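# Carnet du jardin, juillet

Dimanche, levé à six heures. Ciel couvert, pas de vent, bon temps pour travailler dehors.

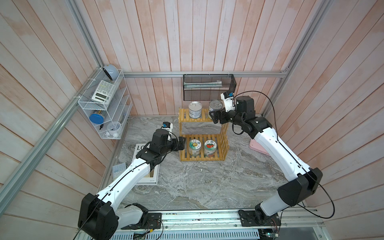
## Matin

Commencé par les iris. La plate-bande du fond n'avait pas été divisée depuis quatre ans et les rhizomes se chevauchaient. J'ai tout sorti à la fourche, coupé les vieux morceaux du centre et gardé les éventails du pourtour. Feuilles rabattues à une main de hauteur. J'ai laissé sécher les coupes à l'ombre sous le noyer pendant que je nettoyais le terrain.

Peiyu Ye est passée vers neuf heures pour prendre sa part. Elle voulait surtout le grand bleu pâle que nous appelons « Nosthorpe » faute de mieux, parce qu'il vient du jardin de Nosthorpe et que l'étiquette était déjà perdue quand on me l'a donné. Elle pense que c'est un vieux cultivar d'avant-guerre. Je lui ai dit ce que je dis toujours : les barbes sont trop jaunes. On a comparé avec les photos du catalogue de Lu, page après page, sans rien conclure. Elle en a pris six éventails et m'a laissé un sac de compost de feuilles.

Replanté en quinconce, rhizome à fleur de terre, orienté plein sud. Deux rangs de « Nosthorpe », un rang du brun, et le reste en jaune. Il me reste une caisse pleine. J'écrirai à Ximeng Shi pour savoir si la bourse aux plantes en veut encore cette année.

## Midi

Relevé des semis. J'avais mis 48 graines du croisement de l'an dernier dans les terrines du châssis froid. Trente et une plantules, dont quatre très chétives. C'est mieux que la fois d'avant. J'ai numéroté les godets au crayon gras, le feutre ne tient pas au soleil.

Retrouvé dans la remise l'ancien registre, avec le dernier numéro attribué : 502. Les nouveaux commenceront donc à 503. J'avais oublié que le 500 était celui de Yulan Wei, un violet très sombre, presque sans veines, qu'elle n'a jamais voulu enregistrer. Il faudrait que je lui en redemande un morceau, le mien a pourri l'hiver où la gouttière a lâché.

Mangé dehors. Tomates, pain, un reste de fromage.

## Après-midi

Limaces dans les hostas, encore. Les feuilles du bas sont percées de partout. J'ai remis des planches retournées entre les pieds, je les soulèverai demain matin.

Taillé le sureau qui faisait de l'ombre sur les pivoines. Le tas de branches est plus haut que la brouette. À broyer quand Shaohua Zeng me rendra le broyeur – il l'a depuis Pâques.

Le tuyau poreux acheté chez Plikik fuit au raccord. J'ai coupé dix centimètres, remonté le collier, serré. Ça goutte encore un peu. L'autre longueur, celle de Drevix, a deux ans de plus et ne m'a jamais posé de problème. Je vais finir par tout remplacer par la même.

Arrosé seulement les replantations et les godets. La citerne de 2 000 litres est à moitié, il faudrait de la pluie avant la fin du mois.

## Soir

Téléphone de Lingyun Xiong vers dix-neuf heures. Elle prépare la visite du groupe et voulait savoir ce qu'il y aurait à voir chez moi. En iris, rien du tout, évidemment, ils sont tous rabattus. Les hémérocalles seront en pleine floraison, les phlox aussi s'ils ne prennent pas l'oïdium. Elle propose un samedi, j'ai demandé à réfléchir. L'allée du bas est impraticable tant que je n'ai pas remis du gravier.

On a reparlé du « Nosthorpe ». Selon elle, il y aurait deux plantes différentes sous ce nom dans le groupe, la mienne et une autre plus tardie, à pétales plus ondulés. C'est possible. La touffe près du puits fleurit toujours une semaine après les autres et je mettais ça sur le compte de l'ombre. J'ai piqué une étiquette à part pour celle-là et je ne la diviserai pas cette année.

À faire demain :

- soulever les planches aux hostas
- racheter des colliers
- écrire à Ximeng pour la caisse d'iris
- tuteurer le grand delphinium blanc
- commander le gravier

Mal aux genoux. Couché à dix heures.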